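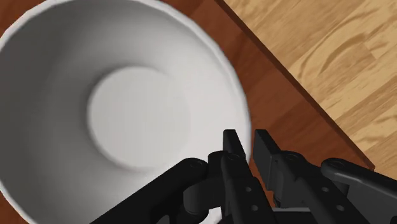

April, workshop book, glaze tests continued

Right, I said I'd write these up properly this time so here goes, with a cup of tea and the good pen. Kiln was cool enough to open at half eight this morning. I know I should leave it longer. I had the lid propped on the thin brick from six and I was very restrained (for me).

The load was the ash glaze tiles, the four mugs for the Drulis order, and whatever I could squeeze round the edges on the top shelf. Mugs first, because everyone will ask. Three are lovely. The fourth has a pinhole right under the handle where your finger would sit, and I can feel it, so it isn't going out. I'll rub a dab of glaze in and put it through again at the end of the month when there's room. I've told Drulis three now and one to follow and they were perfectly nice about it.

Now the ash. Recap for anyone who wasn't here over the winter: I've been trying to get a soft runny green out of the wood ash from the stove at home, with as little bought stuff in it as I can get away with. The last batch came out the colour of a wet pavement. Quite nice in its way, and I've kept a tile on the windowsill, but you couldn't sell a plate in it.

What I changed:

Washed the ash. Twice, in the big bucket, letting it settle overnight and pouring off the water each time. WEAR GLOVES. The water off it is properly caustic and I had sore knuckles for days the first time I did it. It feels slippery, like soap, and that's the skin coming off you, more or less.

Sieved it finer. Before, I'd only used the kitchen sieve and there were bits of charcoal in it that left little craters. Now it goes through the 80 mesh and then the 120, and yes, it takes forever, and yes, the radio helps.

Used the Wurnent clay in place of the ball clay. This was a bit of a whim. I had half a bag left from the garden pots and it's got a fair bit of iron in it, so I thought why not let the clay bring the colour and leave the iron oxide out altogether.

I mixed 4 versions, going up in ash and down in feldspar, and did the tiles in a row on the stoneware body, dipped once for the bottom two thirds and again for the top third. Numbers are scratched on the backs. (With a nail this time! The pencil burnt off last time, obviously, as pencil does, and I spent an entire evening guessing.)

Results:

Tile 1, least ash. Stiff, a bit dry, a sort of biscuity cream. Didn't move at all. Where it's double dipped there's a hint of something going on, a faint green blush at the edge, but you need the window to see it.

Tile 2. Better. Glossier, pale straw going to green where it's thick. Breaks nicely over the ridges on the texture strip. I'd happily eat my porridge out of this one.

Tile 3. Oh, this is the one! Proper celadon-ish green in the double dip with the little rivulets running down into the single dip, and a rolled bead at the bottom which stopped short of the foot by the thickness of my thumbnail. No crazing yet, though I'm not celebrating until it's been sitting a week. They like to wait until you've shown people and then go ping.

Tile 4. Ran straight off the tile and on to the shelf. I had put a clay cookie underneath and it went over the edge of that as well. Very pretty puddle.

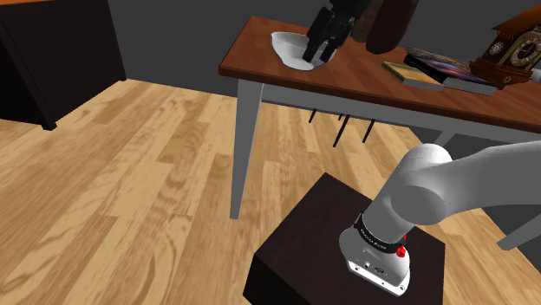
So tile 3 it is, and the question now is whether it'll behave on a real pot. A tile standing upright is a fairly harsh test for running, but it doesn't tell you what happens on the inside of something open, where it all slides down and pools in the middle. A pool can be gorgeous. It can also be so thick that it splits the pot as it cools, and I've lost two good plates to that and don't fancy a third.

Plan for the next firing, then. Throw some small things in the same body, nothing precious, and try three ways of putting the glaze on. One lot poured and tipped out quickly. One lot poured and then the middle sponged back so there's only a thin coat at the bottom. And one lot with the liner glaze inside and the ash only on the rim, letting it run where it wants. My money's on the sponging. I did it by accident once on a soap dish and it was the best thing in that kiln.

Wall thickness matters too, I think. The plates that split were thin. I've been throwing everything thinner and thinner because it feels clever, and then I pick up one of my old clumsy ones and it's nicer to hold. Note to self: leave a bit more weight in the base, and compress it properly, and don't get carried away with the turning tool.

Firing notes while I remember. Slow to start, 15 minutes longer than usual with the bung out as the mugs were glazed late and I was nervous about damp. Cone packs: the bottom one was well over, the top one just nicely bent with its tip touching. So the bottom is still hotter than the top. I keep meaning to swap the short shelf props for the taller ones on the lowest layer to let the heat move about a bit, and I keep forgetting until the shelves are in. I have now written it on the kiln lid in chalk.

Held it for 20 minutes at the top and then let it drop on its own. I'm tempted to try slowing the cooling down next time to see if tile 3 gets any crystals in it. On the other hand, if you change two things at once you learn nothing, so glaze method first and cooling the time after. I'm saying this mainly to stop myself.

The shelf. The puddle from tile 4 came off with the chisel and a good deal of bad language, and took a flake of the shelf with it the size of a fifty pence piece. Ground it flat with the rubbing brick (goggles and mask on, door open) and gave it two fresh coats of batt wash. It'll do for biscuit firings. Please don't use it for glaze until I've had another look. It's the one with the blue crayon mark on the edge.

Stock. We're nearly out of feldspar, there's enough for two more small batches if nobody goes mad. Whiting is fine. The Chow transparent is down to the last few inches and it's gone like custard, so it wants a drop of water and a really good sieve before anyone dips in it. I'd do it myself but my arms have gone on strike from the ash. Wax is fine, brushes are not, somebody has been leaving them in the wax again. I suspect me.

Ash: one full tub left of the washed stuff, labelled. It's mostly apple and a bit of hawthorn from the hedge. I've asked at Hovdale whether they'd save me some from their big burner, but I've no idea what goes in it and if it's old pallets I don't want it, there could be anything in there. Should hear back before the next glaze day. If it's clean wood I'll take a bucket and run it next to ours as a straight swap in the tile 3 recipe, same mesh, same washing.

Recipe for 3 is on the card in the tin, behind the tenmoku. I've drawn a star on it. Don't take the card home! Copy it out.

Still to do: glaze the eight small dishes on the damp shelf once they're dry and biscuited, find the other pair of tongs, reply to Drulis about the date for mug number four, and buy milk.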